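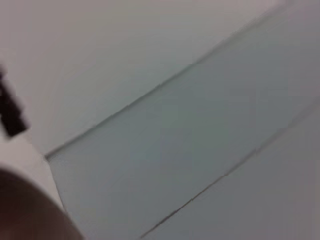
Blick der Handgelenkkamera auf die blaugraue Platte, links die Teile des Greifers. Die Bewegungsunschärfe ist deutlich.

Demonstrationen aufnehmen, Teil 2: Kamerabild und Bewegungstempo

In Teil 1 ging es um den Aufbau der Zelle. Jetzt werden die ersten Beispiele aufgenommen, aus denen das Modell später lernt. Wer mit Vastska arbeitet, kann die Schritte direkt übernehmen, bei anderer Aufnahmesoftware heißen die Menüpunkte anders.

1. Belichtung festlegen
Automatik ausschalten. Die kleine Kamera am Handgelenk regelt sonst bei jeder hellen Fläche nach, und die Helligkeit springt mitten in der Episode. Belichtungszeit so kurz wählen, wie es das Licht zulässt. Reicht das Licht nicht, zuerst eine zweite Leuchte aufstellen und erst danach die Verstärkung erhöhen.

2. Startposition speichern
Arm in die Ausgangslage fahren und als "Start" ablegen. Jede Episode beginnt von dort. Kleine Abweichungen beim Objekt sind erwünscht, beim Arm vorerst nicht.

3. Langsam führen
Die meisten Anfänger führen den Arm zu schnell. Im Bild oben sind die Kanten der Platte weich und der dunkle Greiferfinger ist verschmiert. Einzelne solche Bilder gehören zu jeder Aufnahme und stören kaum. Problematisch wird es, wenn die Annäherung an das Objekt fast nur daraus besteht. Jacinto Salinas teilt die Bewegung deshalb auf: zügig bis kurz vor das Ziel, dann eine kleine Pause, dann langsam weiter.

4. Episode prüfen
Nach jeder Aufnahme einmal abspielen und auf drei Stellen achten: Anfang, Griff, Ablegen. Ist beim Griff die Kante des Objekts nicht zu erkennen, Episode verwerfen und neu aufnehmen. Nicht nachträglich schärfen.

5. Benennen
Aufgabe, Bediener, laufende Nummer - mehr braucht der Name nicht. Notizen kommen in die Textdatei daneben.

Zum Umfang: Für unsere Aufgabe haben wir im April 787 Episoden aufgenommen, nach der Prüfung blieben 707 übrig. Ein erstes Training lief schon mit 400. Elvia Cuautle hat die verworfenen Episoden in einem eigenen Ordner behalten, was beim Einarbeiten neuer Bediener nützlich ist.

Teil 3 behandelt das Zuschneiden der Episoden und den Export.

Stand: 29.07.2018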